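Abro hilo sobre presupuestar equipo para recoger datos de manipulación en cocinas reales. Va largo y con cuentas.

El trabajo es ordenar una mesa con residuos domésticos: bolsas, papel, envoltorios. Pinza de mano, una persona, una cocina.

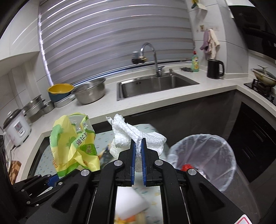
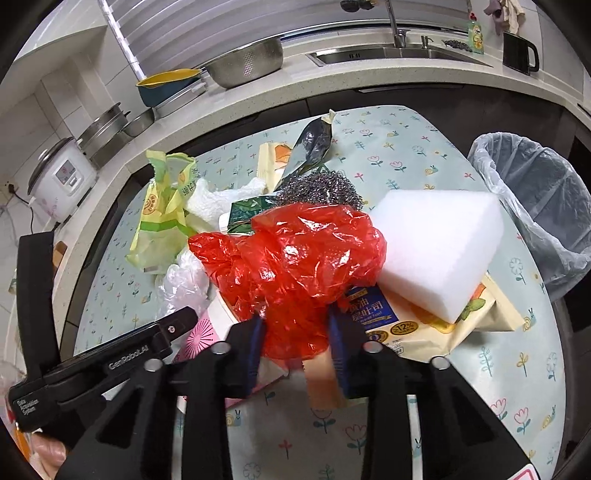
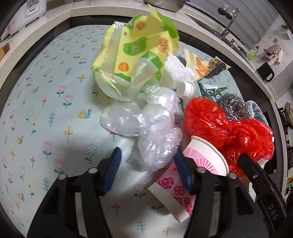

Hanyu Lu
Compras y planificación, Werkthorpe
18 de agosto de 2023

1/ Contexto. En junio nos pidieron un plan de equipo para la segunda fase de Lalla, nuestro proyecto de manipulación doméstica. La primera fase la hicimos con lo que había. La segunda lleva presupuesto propio y hay que justificar cada línea.

2/ Lo primero que discutimos fue pinzas de mano o brazos fijos. Zeyu Dai quería dos brazos desde el principio. Yo pedí retrasar esa compra. Un brazo hay que montarlo, calibrarlo y asegurarlo, y en una cocina de ese tamaño se come el sitio por donde pasa la persona.

3/ Con pinzas de mano se entra en una vivienda con una maleta. Para esta fase nos sirve. Los brazos quedan en una hoja aparte, con fecha de revisión y sin importe comprometido.

4/ Cuántas pinzas. Haoran Qian calculó las sesiones: 405 previstas para toda la fase, repartidas en viviendas distintas. Con eso salían cuatro unidades trabajando. Pedimos seis. Las otras dos son de repuesto y van en la misma línea, para no abrir otro expediente a mitad de año.

5/ El error de la primera fase fue no tener repuesto. Una unidad fue al taller y la cocina que teníamos reservada se pagó igual.

6/ Consumibles. Aquí es donde más se quedaba corto el borrador. Las almohadillas de los dedos se gastan y hay que tratarlas como un consumible, igual que los guantes. En el primer borrador estaban dentro de "varios".

7/ Ahora tienen línea propia: 80 juegos de almohadillas para toda la fase. Anqi Kang lo sacó del registro de cambios que llevaba ella en una libreta. Si alguien está empezando, que apunte los cambios desde el primer día, aunque sea a lápiz.

8/ Los objetos también cuestan. Parece que la basura es gratis y no lo es del todo. Hace falta variedad: bolsas brillantes, bolsas transparentes, papel de cocina arrugado, estropajo de acero, envoltorios de pan. El material en sí es barato. Lo caro son las horas de reunirlo, revisarlo y reponerlo.

9/ En la tercera foto hay una bolsa transparente arrugada justo delante de las almohadillas. Es el tipo de objeto que más repeticiones nos pide en el plan. En la primera, la pinza tiene cogido un papel de cocina blanco, y eso va en otra categoría, con menos repeticiones.

10/ La bolsa roja de la segunda foto también tiene su fila en la hoja. Plástico fino, con volumen, sin una forma estable. Junhao Qian separó "bolsa opaca" y "bolsa transparente" en el inventario y tenía razón, las reponemos a ritmos distintos.

11/ Precio. Comparamos dos proveedores, Zernen y Kallio. No pongo la tabla entera porque las ofertas son confidenciales, pero sí lo que pesó.

12/ Zernen era más barato por unidad. El soporte iba aparte y las almohadillas solo se vendían en su propio paquete, con pedido mínimo. Kallio era más caro de entrada -- 2089 euros por unidad -- con el primer año de reparaciones incluido y los recambios sueltos.

13/ Con seis unidades y el consumo de almohadillas que teníamos apuntado, la diferencia se quedaba en casi nada al cabo del año. Elegimos Kallio por los plazos de reparación. Si hubiéramos comprado una sola unidad para hacer pruebas, habría elegido Zernen.

14/ Una cosa que conviene pedir por escrito a cualquier proveedor: cuánto tarda una reparación contando los envíos. A nosotros nos dieron primero el tiempo de taller y luego, al insistir, el tiempo completo. Era más del doble.

15/ Almacenamiento. Lo habíamos puesto como gasto único y es mensual. El vídeo crece todas las semanas y se guarda dos veces. Quedó en 137 euros al mes para la copia externa. Los discos locales van en inversión.

16/ Horas de persona. Siguen siendo la partida más grande con diferencia, por encima de las pinzas. Montar la mesa, grabar, recoger, volver a montar. En el primer borrador habíamos contado solo el tiempo de grabación y Anqi nos lo devolvió con una nota bastante seca.

17/ Ahora cada sesión se presupuesta por media jornada completa, con desplazamiento. Las viviendas que están lejos se agrupan de dos en dos.

18/ El alquiler de cocinas. Pagamos por día y dejamos una fianza. Pedimos encimera libre en un tramo, una mesa y un cubo al lado. Que la cocina esté en uso normal nos va bien, con su arrocera, sus ollas y sus paños colgados. Una cocina vaciada para la ocasión nos sirve menos.

19/ Seguro. Dos pólizas: el equipo en tránsito y los daños en la vivienda. La segunda nos la pidió un propietario y acabamos extendiéndola a todas. Hay que preguntar si cubre la placa de cocina, en nuestra primera oferta estaba excluida.

20/ Qué dejamos fuera. Los brazos, como he dicho. También una segunda maleta completa para formación. Haoran la defendió y entiendo el motivo, pero con las dos unidades de repuesto se puede formar a gente en las semanas tranquilas.

21/ Calendario de pagos. La mitad al pedido, la otra mitad a la entrega con prueba hecha por nosotros. La prueba son dos páginas: apertura, cierre, grabación continua, cambio de almohadillas. Kallio aceptó sin cambios.

22/ Me preguntan por la reserva para imprevistos. Un diez por ciento sobre equipo y consumibles, nada sobre personal. Zeyu cree que debería ser al revés. Lo volveremos a hablar cuando tengamos el primer trimestre cerrado.

23/ Voy a limpiar la hoja de cálculo y a quitarle los datos de las ofertas. Quedan las fórmulas y las categorías de objetos. Quien la quiera, que me escriba por mensaje y se la mando cuando esté.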